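How to plan and cost a robotic assembly bench

Guidance for departments preparing an equipment request
Issued April 2022
Contact: Mahtab Sharifi, Equipment Planning, Wolulow

This page sets out how to prepare a request for a single-arm bench used for electronics assembly or dismantling. Requests that omit any of the steps will be returned to the department.

Step 1. Describe the task before the equipment
Write one paragraph stating which parts are to be handled, where they start and where they must finish. Give the dimensions of the largest item and the weight of the heaviest. Suppliers will quote for a larger arm than necessary if these are left out.

Step 2. Separate the arm from everything else
Enter the arm and its controller on one line of the form. The gripper, fingers, mounting plate and cables each have their own line. Departments often treat the gripper as part of the arm, and the shortfall then appears after the order has been placed.

Step 3. Allow for fixtures
Small parts need a holder that presents them in the same position each time. Enter a fixture allowance of £448 per task, to cover design, material and one revision. A second task on the same bench requires a second allowance.

Step 4. Specify the table
Slotted aluminium tables cost more than plain worktops but allow fixtures to be moved and clamped again without drilling. The standard allowance is £1033 per table section. Clamps are ordered separately, in packs of 10, at £143 per pack. State whether the work will extend across more than one section.

Step 5. Budget for workpieces
Items used for setting up will be damaged. Retired desktop computers may be requested from stores at no charge, but replacement processors and memory modules must be costed. Kieran Mulligan in Stores can confirm what is held.

Step 6. Draw the layout
Submit a plan view showing the arm, the workpiece, the fixture and any operator screen. Check that the gripper can pass over the tallest side of the workpiece with its fingers open, and mark the route of each cable.
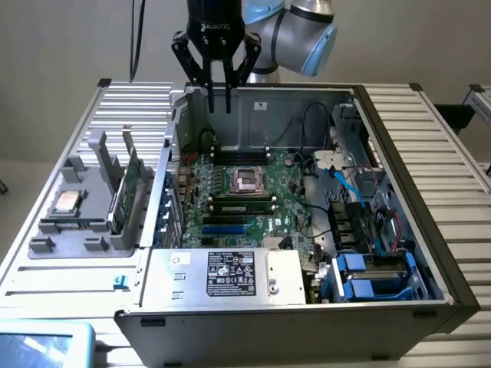 Gripper above an open desktop tower, with the processor and memory module held in the fixture on the left.

Step 7. Obtain quotations
Two written quotations are required. Zoker and Lema are approved for arms and grippers; Rorkero is approved for tables and clamps only. Ask each supplier to list delivery, installation and training as separate items - a combined figure cannot be accepted.

Step 8. Submit the request
Send the form, the layout and both quotations to Equipment Planning as one file. Changes made after submission require a new form.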